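Re: [fiction-readers] The Wernbridge reissue

On January 2, 2022, Lilibeth Tolentino wrote:
> Finished the Hsieh last night, all 876 pages. The blurb says
> the publisher put back 36 pages cut from the love scenes in
> the first edition. I thought the marriage made much more
> sense. Has anyone compared the two?

Lilibeth,

I've got both on the shelf and I'm not convinced. The reissue has bigger type and wider margins, so a higher page count tells you very little. I found one new bedroom scene, in the Drustberg chapter, and it reads like a different writer - shorter sentences, and the husband suddenly has a sense of humour. 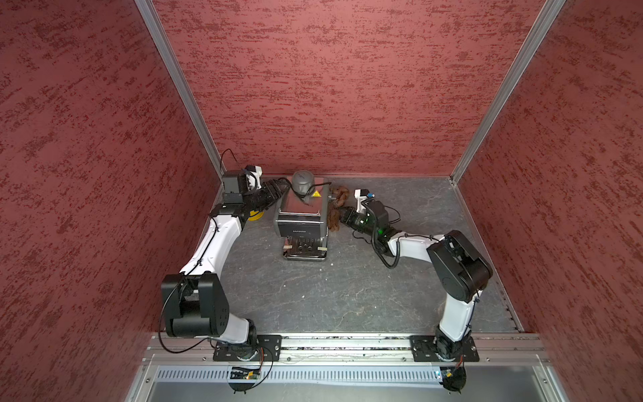
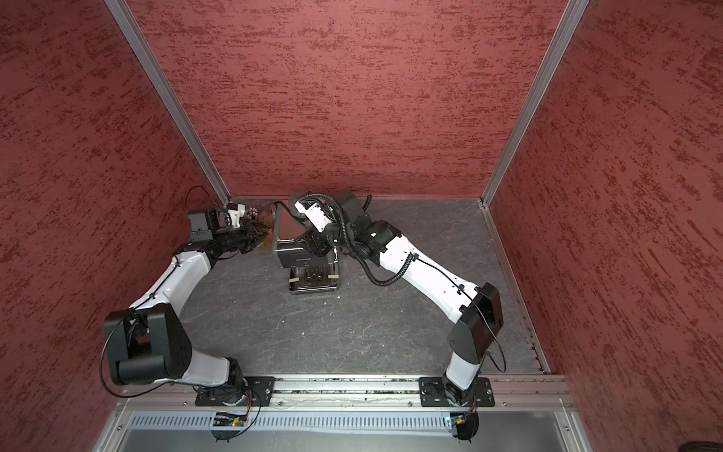 As for the marriage making sense, she still forgives him in chapter 5 with no reason given. More rumpled sheets don't fix that. I'd want to see the typescript before I believed anything was "restored".

Matvii said he'd scan the old Nasier paperback for us by February. If he does, I'll go through it line by line. Until then I wouldn't pay hardcover prices for it.

Does your copy have an editor's note? Mine doesn't.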